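Vemley Bench: Gripper Setup and Care
Posted Jan 31, 2026

The Vemley cell takes desktop computers apart and puts memory back in them. It has one arm, one two-finger gripper and a slatted aluminum table. We keep this page for people who have to set the cell up after a break or look after it between jobs. The settings are the ones we have used since November.

Close view at the memory slots
The wrist camera is how we check the approach. Before any module goes in, we bring the fingertips up to the white latch at the end of the slots and look at the line. If the tips sit to one side, redo the tool offset. Do not correct it by moving the case.

The hex-socket screws on the linkage get checked every 100 cycles. We go over them by hand with the short key – no power driver. A loose one shows up first as play at the fingertips.

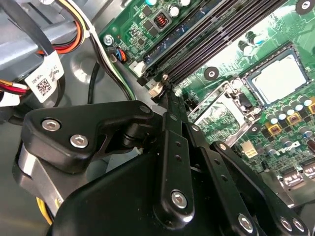 Over the open case
The case lies on its side with the motherboard facing up. The gray printed plate next to it holds the modules, and its position is saved in the Ojala program. If the plate has been lifted off, teach that position again before running.

Watch the cables too. Run the first pass at 16 percent speed and stop if the arm cable pulls tight or catches on the case. Loose wires inside the case get tucked back before the arm comes down.

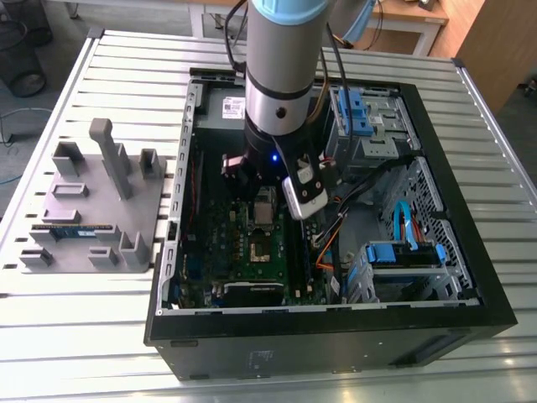
Gripper over the motherboard, with a blue memory module in the plate at left.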